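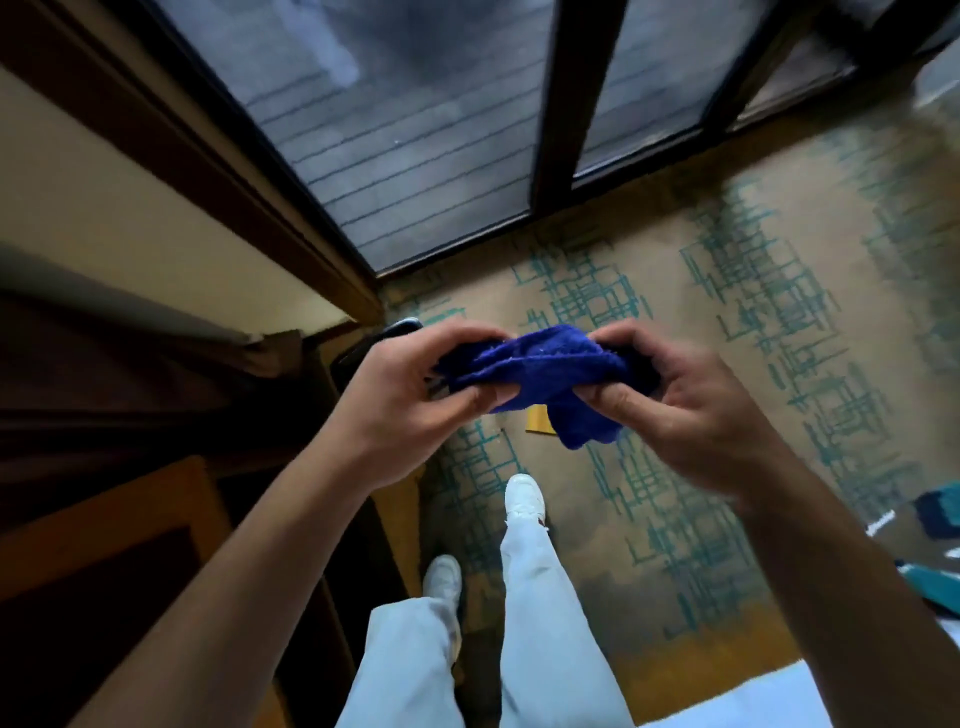 Warum ich Handtücher im Stehen falte

Seit ich in Deutschland lebe, höre ich immer wieder denselben Satz: Ein Handtuch ist doch nur ein Handtuch. Meistens kommt er von Menschen, die ihre Wäsche auf einen Haufen werfen und dann drei Tage lang von diesem Haufen leben. Ich möchte dieser Meinung heute widersprechen, und zwar ausführlich, weil ich glaube, dass man über das Falten zu wenig nachdenkt.

Ich habe es von meiner Tante Katalin Medve gelernt. Sie hat in einer kleinen Pension gearbeitet und faltete alles in der Luft, ohne Tisch. Man nimmt das Tuch an beiden Enden, zieht es kräftig auseinander, schüttelt es einmal aus und legt dann die Ecken zusammen. Als Kind fand ich das langweilig. Heute finde ich, dass es die einzige vernünftige Methode ist, wenn man wenig Platz hat. Mein Tisch ist immer voll, auf dem Bett liegt schon die andere Wäsche, aber zwei Arme habe ich immer dabei.

Mein Nachbar Jenő Szilágyi ist anderer Meinung. Er rollt. Alles wird bei ihm gerollt, auch die Geschirrtücher, und er stellt die Rollen senkrecht in einen Korb. Ich gebe zu, dass es schön aussieht. Aber ein gerolltes Tuch bekommt in der Mitte eine harte Stelle, und wer das unterste haben will, muss den halben Korb ausräumen. Wir haben darüber schon so lange gestritten, dass seine Frau das Zimmer verlassen hat.

Am meisten ärgert mich aber die Farbe. Überall liest man, dass Handtücher weiß sein sollen, wie im Hotel. Warum eigentlich? Ich mag kräftiges Blau. Frottee in Königsblau macht mir am Morgen gute Laune, und ich nehme gern in Kauf, dass man darauf jede weiße Fussel sieht. Man hat dann eben Fusseln. Wer sich daran stört, kann das Tuch vor dem Zusammenlegen ausschütteln, am besten draußen, oder mit der Hand darüberstreichen. Auf einem weißen Tuch sind die Fusseln ja auch vorhanden, man sieht sie nur nicht, und ich weiß nicht, ob mir das lieber sein soll.

Auch vom Weichspüler halte ich nichts. Früher habe ich ihn bei jeder Wäsche benutzt, in einer Menge, für die ich mich heute schäme. Die Handtücher waren weich wie eine Katze und haben kein Wasser mehr aufgenommen. Jetzt lasse ich ihn weg. Die Schlingen sind etwas rauer, aber nach dem Duschen bin ich trocken, und dafür habe ich das Tuch gekauft.

Eine Leserin, Gladys Chege, hat mir zu meinem letzten Text geschrieben, dass sie für solche Gedanken keine Zeit hat. Sie hat drei Kinder und faltet gar nichts, sie hängt die Handtücher von der Leine direkt ins Bad. Das hat mich länger beschäftigt, als ich erwartet habe. Ich finde ihre Lösung nämlich gut. Wenn ein Tuch ohnehin am selben Abend wieder benutzt wird, muss es nicht vorher in den Schrank. Trotzdem möchte ich für mich selbst nicht darauf verzichten – vielleicht ist das Gewohnheit, vielleicht auch ein bisschen Eitelkeit.

Denn das Falten ist für mich auch eine Pause. Ich stehe da, das Tuch ist zuerst ein zerknüllter Klumpen, und ich suche die Kanten mit den Fingern. Dabei denke ich an nichts Besonderes. Manchmal fällt mir dann ein deutsches Wort ein, das ich am Vormittag vergeblich gesucht habe.

Was ich mir wünsche, ist also bescheiden. Man soll den Kindern das Falten zeigen, den Jungen genauso wie den Mädchen, und man soll sie nicht auslachen, wenn die Ecken nicht aufeinanderliegen. Bei mir liegen sie auch nicht immer aufeinander, vor allem bei den großen Badetüchern, für die meine Arme zu kurz sind. Diese falte ich zu zweit, wenn jemand da ist. Jenő hilft mir sogar dabei, obwohl er danach jedes Mal fragt, ob er es nicht doch rollen darf.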